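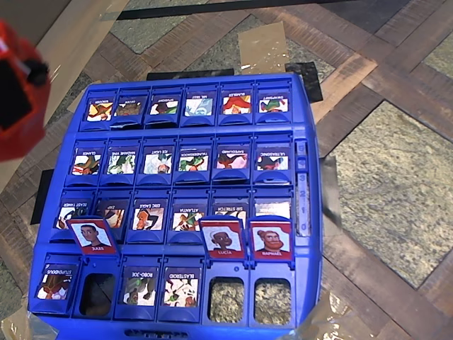
Page 2 of 4

Secondhand Guess Who style game, superhero cards — worth keeping complete?

skura_dee wrote:
Hello all, carrying on from the first page, it's down on the hall floor now (mind the parquet, it wants a polish!). It's the blue board with four rows of six, and the cards are all cartoon heroes and villains with daft names. My two are besotted with Madame Vine and Ice Light, and I have a soft spot for Sir Stretch myself. It came in a Roloda carrier bag from the school fair in March, no box and no rules, and I'd love to know whether people keep the cards in for storage or take them all out.

Harries36 wrote:
Lovely find! I'd take them out every time. We left ours in and the little hinges went slack after one summer in the loft. An envelope for each player's set and you're away.

zilach_mum wrote:
Have to disagree with Harries, sorry. Ours have stayed in for years and it's the pulling out and pushing in that ruins the corners — we've dealt with over 500 rounds, I should think, what with rainy half terms and my mother's visits, and the hinges still click.

Harries36 wrote:
Fair enough, though I bet yours lives in a cupboard and not a loft. Skura, can you read all the names? I'm trying to work out if it's the same set as my sister's. Hers has an Eric Eagle.

skura_dee wrote:
Yes, Eric Eagle is there, third row, between Zap and Atlanta. You'll have to turn your head a bit as they're upside down from my side, but Safeguard and Ultrasonic are fairly clear at the end of the second row.

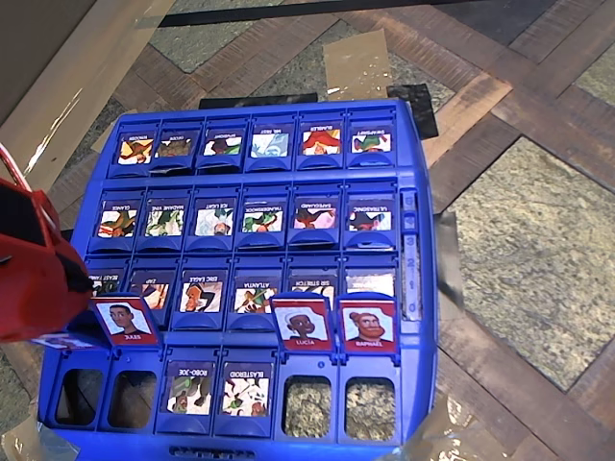 Storing the cards: what we've tried so far

zilach_mum wrote:
Starting a heading so people can find this bit. Cards left in, frames folded flat, a tea towel over the top and nothing heavy on it.

Harries36 wrote:
Cards out, envelopes, elastic band round the lot. I'm not budging!

skura_dee wrote:
Thank you both, I'll try one each way, the children can referee. Does anyone have the rules to scan, please?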